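Rirkeo Releases Trinenora Gel Base for Short and Thin Nails

SALINAS – Rirkeo, a maker of professional nail products, has released Trinenora, a soak-off gel base coat formulated for short, thin and flexible natural nails. The product goes on sale to licensed salons in July, and retail sales will follow later in the year.
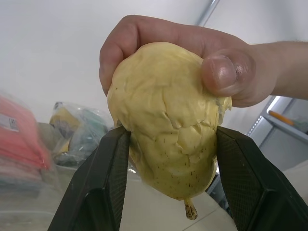
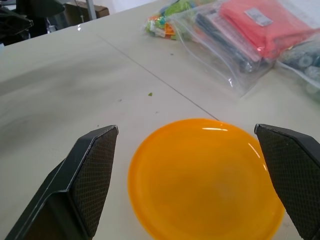
What kind of lamp does Trinenora need?

A standard LED lamp is sufficient, and each coat cures in 39 seconds at full power.

Trinenora is a one-part base coat. It is applied directly to the prepared natural nail and accepts any soak-off gel color, including the pigments and fine-line paints used for hand-painted designs. The cured film stays slightly flexible, so that it bends with the nail plate. Rigid bases tend to separate from a thin plate at the free edge first, and most of the development work was directed at that area.

The formula was tested over one spring at Nonstead, a training salon that works with Rirkeo on product trials. Technicians there applied the base to 629 sets of natural nails. Each set was checked at the client's next appointment for lifting at the cuticle line, chipping at the free edge and yellowing under pale colors. Of the full group, 152 sets carried detailed nail art with three or more layers of color over the base. Those sets were recorded separately – added thickness changes how a coating flexes.

"The first version was too thin and ran into the sidewalls before it could be cured," said Uriel Ocampo, head of formulation at Rirkeo. "We raised the viscosity twice. The final version levels more slowly, which gives the technician time to place it and clean up the edges with a brush."

Application follows the usual order. The cuticle is pushed back, surface shine is removed with a fine buffer, and the plate is wiped with a dehydrator. A thin scrub coat is applied and cured. A second coat is then floated over the center of the nail and allowed to level before curing. The tacky layer should be left in place if color is to follow. For stamping or decals, it should be wiped off.

Removal is by acetone wrap. The top coat must be filed through first. Softened product should be lifted with a wooden stick, and any areas that resist should be wrapped again. Metal scrapers are not recommended on thin nails.

Trinenora is supplied in clear and in six sheer tints, from cool pink to beige. The tints can be worn alone under a top coat or used as a background for painted designs. All versions share the same cure time and brush. The bottle is opaque, and should be kept closed and away from the lamp during a service, as stray light will thicken the gel at the neck.

Existing Rirkeo top coats are compatible with the new base. Top coats from other makers have not been tested, and salons are advised to try a single nail before offering a full set.

Printed application sheets and tint swatches are available to salons and nail schools on request from the Rirkeo office in Salinas.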